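6/23/23

Spent most of the day on the working rules for hand-held gripper recording. The old sheet from April was two pages and half of it was about battery charging, so I started over with a blank one.

First rule stays the same: nothing starts until both grippers show green. Second rule is new. The markers on the cube mounts get wiped and checked before every block, and a mount with a scratched marker gets swapped out right then. We had been letting scratched ones go until the end of the day. Pliler lost a whole block that way and asked us to put it in writing, which is fair.

Third rule is about the table. Only the objects on the task card go on top, and they go back to their start places between takes. The Netola people want tape marks for this. I'm against it – tape shows up in the recordings and then every take has it.
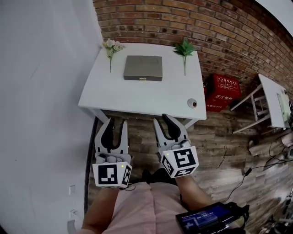 The part I went back and forth on was take length. Rirkotar's guide says a bad start should be finished anyway and labeled. Ours has always said to stop and redo. I wrote it their way. A labeled bad take can be thrown out later, and people rush when they know they have to repeat. Each block is capped at 100 takes with a rest of 5 minutes in the middle, and I want that rest to be a rule and not a suggestion. My wrists were sore by lunch.

Also added a line on floor cables. They get run along the wall or taped down before anyone picks up a gripper. And the fire extinguisher box stays clear, always, even when we're short on space.

Ackermann wants the final version as one page. I'm at a page and a half. The section on file names could go somewhere else, maybe on the back of the task cards. Will cut it Monday and print 2 copies, one for the wall and one for the binder.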